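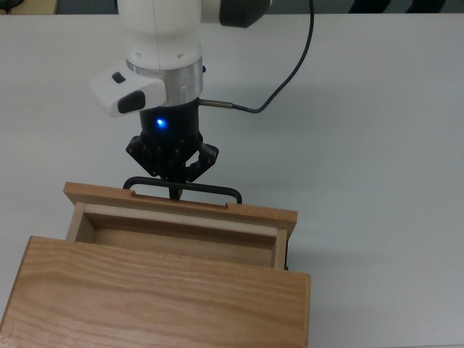
What has to be redone on the drawer cell after the gripper has been off the arm?

Tighten the coupling, set the tool values again, check the cable through a full wrist turn, then re-teach the handle point. The drawer programs can stay as they are if the handle point comes back within 3 mm of the old one. If it doesn't, re-teach the pull as well.

October, Vomorport bench, Ruma cell

Gripper came off yesterday afternoon to get at the fingers. The left one had play in it and the drawer pulls were ending crooked. Writing down what I did so the next person doesn't have to work it out from the log.

Order of work this morning:

Powered down at the cabinet under the bench, waited for the arm brakes, then mounted the gripper. Screws in by hand first, then crosswise. I put the paint mark back across one screw head so we can see if it backs out. The old mark had worn off and I can't say how long it had been gone.

Plugged the gripper cable in last. The collar on the plug needs to be turned until it stops. Last month it was left short of the stop and we spent a morning on a gripper that dropped off the bus every time the wrist went past a certain angle. It looked like a software fault for most of that morning.

Powered up, homed the gripper with nothing between the fingers, and let the arm run the slow warm-up for 15 minutes before teaching anything. I skipped the warm-up once in the summer and had to teach everything again after lunch.

Tool values: the new finger pads are thicker than the old ones, so the closed width is different. Rao (the control PC, not the old laptop, which should not be used for this) still had the old value saved under the gripper profile. If you change it on the pendant only, Rao overwrites it at the next start. Change it in the profile, save, restart, then read it back on the pendant. I also weighed the gripper with the new fingers and entered the payload. The old entry was low, and it showed: the arm sagged a little when we switched to hand guiding. It holds still now.

Cable. This took longer than the rest put together. The forearm strap had crept toward the elbow, so the slack was in the wrong part. With too little slack on the wrist side the cable pulls on the connector when the wrist turns. With too much it hangs out in front and can catch on the corner of the drawer unit. What I settled on:

Turn the wrist to the end of its working range, the far side, by hand guiding. Pull the cable through the strap until there is a loose loop at the gripper and no side load on the plug. Close the strap. Go to the other end of the range and look again. Then drive the arm to the full drawer-open pose at low speed with a hand near the stop, and watch the slack between strap and elbow.
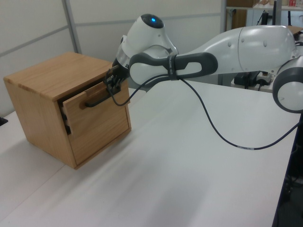
The strap should be snug enough that the cable doesn't slide when you tug it with two fingers, and no tighter. I flattened a cable jacket that way on the other arm and it had to be replaced. I'd like a second strap nearer the wrist but there isn't a good place for it that keeps clear of the joint, so it stays at one for now.

Re-teaching the handle point. Open the gripper to 10 mm more than the handle needs. More than that and the fingers come down too close to the drawer front. Bring it in by hand guiding, then finish with the jog keys at the smallest step. Close at low force and watch the drawer. If the drawer moves sideways as the fingers close, the point is off to that side. If the drawer sits still, save the point.

First try was off. The second was good, checked against the old point, difference under 3 mm, so I left the pull path alone.

Then the pull. Program 604 is the one to use for testing, slow open, hold, slow close. Don't use the fast one until 604 has run clean. I ran 604 ten times in a row with the force trace on. The trace was flat for most of the travel with the usual bump at the start where the drawer lets go. On one of the early runs there was a second bump near the end of the close. I slowed the last part of the close and it didn't come back in the runs after that. I don't know if that was the drawer or the arm. Leaving the slower setting in.

The drawer unit itself: it walks on the table a little over a long session. We had agreed not to screw it down because it has to come off for the other setup. The tape corners had lifted, so I cleaned the table and laid new ones. Check the corners before each session and push the unit back into them if there's a gap. If it has moved, don't correct the handle point for it. Move the unit. I found two old handle points saved in the program folder that were clearly somebody teaching around a drawer unit that had slid. Both are in the archive folder now.

The play in the left finger came from the pin at the lower joint. The bushing was worn oval. I fitted the spare from the parts drawer and sent a note to Flitton asking how often they expect that part to go, and whether grease would help.
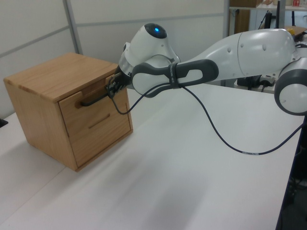
Flitton wrote back the same afternoon that the bushing is meant to run dry and that grease would only hold dust and wear it faster. They said side load is what ovals the hole, and that the usual cause is pulling at an angle to the fingers, so the pull direction should be lined up with the tool axis before anyone orders more spares. They also asked us to check the pin for a step with a fingernail and swap it along with the bushing if there is one.

I checked the old pin and there is a step, a small one. I had put it back in with the new bushing, so that has to come apart again. No need to take the gripper off the arm for it, the lower joint can be reached with the fingers fully open and the power off.

As for the angle, they may be right. The pull path was taught before the unit was moved to its present corner, and I never checked it against the tool axis, only against the handle. Will do that with the square tomorrow before running anything fast.

Still open:

Pin, left finger, lower joint. Look at the right one while it's apart.
Pull direction against tool axis.
Order bushings, and pins to go with them.
Old gripper profile on Rao to be renamed so it doesn't get picked by mistake.
The cable check is missing from the start-up sheet on the Ruma cell. Add it under the strap line.

Speed limit is left at the low setting. Please don't raise it until the pin is done.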